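Visit report: two-arm cell at the Stiltthorpe shared workshop

Stiltthorpe is a members' workshop with a wood area, a metal area and a long room at the back for electronics. The back room held its open evening in January, and most of it was given over to one build: a pair of small robot arms on a common rail, set up to handle clothing and small desk items. I went to look at the mechanical side, with a view to copying parts of it at home. These are my notes, in the order I took them.

The build is led by Laurinda Serrano. The control software is mostly the work of Beatriz Teixeira. Members refer to the cell as Altosari, after the name of the code folder, and that name is on the sign-up sheet, so I use it here.

Frame and rail

The base is slotted aluminum extrusion. One length runs along the front of the work surface and carries both arms, each on its own black mounting plate. Two further posts stand at the back corners and hold the wall panels in line. Serrano said the first version had the arms on separate stands, and that the distance between them changed every time somebody leaned on the bench. The shared rail fixed that. The distance between base centers is now set with a steel spacer cut to 893 mm. The first spacer came out at 889 mm and is still in the drawer, marked with a red cross.

The plates are held by T-nuts and can be slid along the slot when the bolts are backed off. I asked how often this is done. The answer was twice since the rail went in, both times for cleaning.

Wiring stays at the front. The boards sit below the arm bases, where they can be reached without leaning over the surface. I would have put them behind the back panel and regretted it. The leads from the bases are short, and a board can be swapped with the arms in their parked position.

The cameras on the wrists are the part I most wanted to see. Each sits on a light bracket, with its cable carried back in a free loop. Teixeira had tried tying the cable tight to the links and lost 2 connectors to fatigue. The loop needs enough slack for full wrist rotation and still has to stay out of the gripper's way. She sets it by hand, runs the wrist to both ends of travel, then fixes the clip.

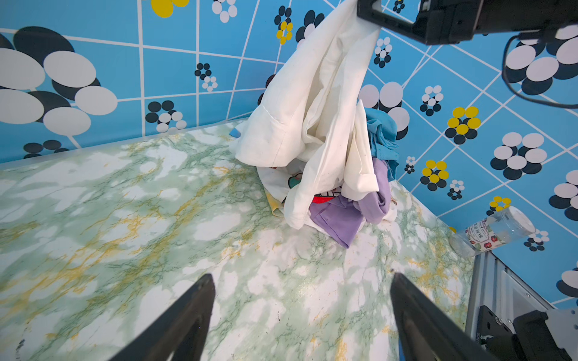
Lifting a white piece from the heap in the back corner.

Surface and walls

The work surface has a marble print in white and green. The walls are blue with a grid of thin lines and flower shapes made of ovals, in white and yellow over black. I had expected plain gray. Teixeira's view is that a plain background gives results that fall apart when the arms are moved to a normal room, and she wanted something busy from the start. The panels lift out, and a second set in a different print is planned. I have no data on whether the print helps. The group has not run the comparison yet and said so.

Lighting comes from the room's ceiling fittings. There is no dedicated lamp on the frame. Reflections from clear objects were mentioned as an open problem, and a diffuser is on the parts list.

Arms and grippers

Both arms are of the same pattern, white links with black joint modules, assembled from kits. The brackets and plates were made in the shop. Serrano keeps a log of bolt torque by joint, and the elbow is the one that loosens first. She rechecks it after every 36 hours of running. Thread locker was tried on the elbow screws and made later disassembly slow, so the log stayed.

The grippers are parallel types with two fingers. For cloth, the closing force matters less than the approach. If the fingers come down too steeply, they push the fabric flat and close on nothing. If they come in too shallow, they slide under the whole pile. The current practice is to open wide, descend until the tips press lightly into the fabric, and close slowly. 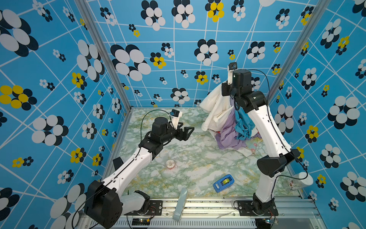 The division of work between the arms is not fixed in software. Either can be told to take the cloth while the other waits or handles the small items toward the front. Both share one coordinate origin at the center of the rail, and a soft limit stops them from crossing at speed. Crossing at low speed is allowed, and Teixeira prefers it that way for handovers. The limit was added after a wrist collision that cost a bracket and most of an afternoon.

Clothing is the harder half of the job. A rigid object has one pose to estimate. A shirt in a heap has no useful outline, and its edges may belong to the piece beneath. The method in use picks a raised fold, lifts it, and decides afterward what has been picked up. Two pieces coming up together is the usual failure, and the remedy is to put them down and choose another fold. No attempt is made at folding yet. Separation comes first.

Fabric type changes the behavior more than I had assumed. Serrano told me that mesh knit catches on the fingertips and releases late, and that smooth cotton releases at once but slips during the lift. She has tested two fingertip pads from a supplier called Skoretti, one soft and one ribbed. The soft pad held better on cotton and wore through sooner. Neither has been adopted.
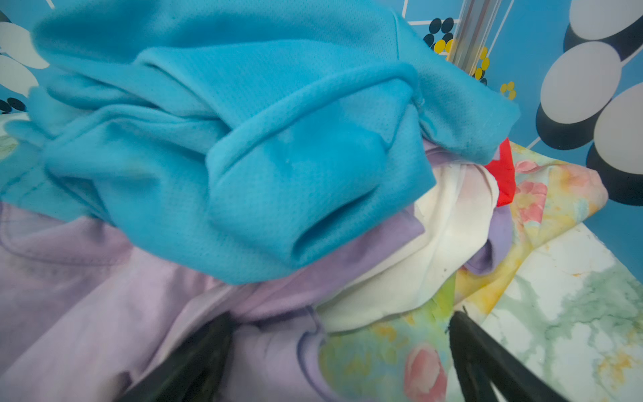

Turquoise mesh over lavender, with the open fingers at the near side of the pile.

Small objects

The other half of the exercise uses desk and household items, among them a blue tape dispenser and a small transparent cup. The dispenser is easy to find and awkward to hold, as its sides are not parallel. The cup is the reverse. It suits the gripper well enough but gives the cameras very little to work with. Thin paper is worse than either, and the procedure for it is still being written.

The fixed view and the wrist views are recorded against one clock. An early version used separate clocks, and the drift made several sessions useless. Teixeira now checks the offset at the start of each run and writes it at the top of the log.

Cost and reuse

I asked for a parts list and was given one without hesitation. The extrusion came from Esteves, cut to length, and Serrano advised paying for the cut. The ends need to be square or the corner posts lean. The arms are the main expense. The panels and the surface are cheap and can be changed in a few minutes.

For a home build I would keep the rail, the spacer and the cable loops. I would add a raised lip along the front edge, and I would mount the boards a little farther from the bases for clearance.
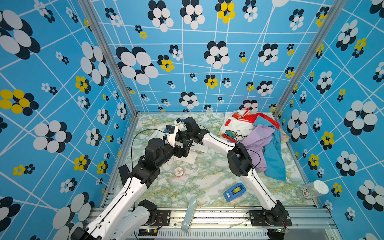 Serrano, reading a draft of these notes, disagreed about the lip. It would foul the lower links when the arms reach down near the rail, she wrote, and she would sooner pick up a dropped part now and then than lose that reach. She agreed on moving the boards and has already drilled the new holes. She also asked me to record that the spacer should be checked with the bolts tight, as the plates creep slightly during tightening.

The back room is open to visitors on request. Anyone planning to copy the rail should bring a tape measure and ask for the torque log, which is kept on paper next to the door.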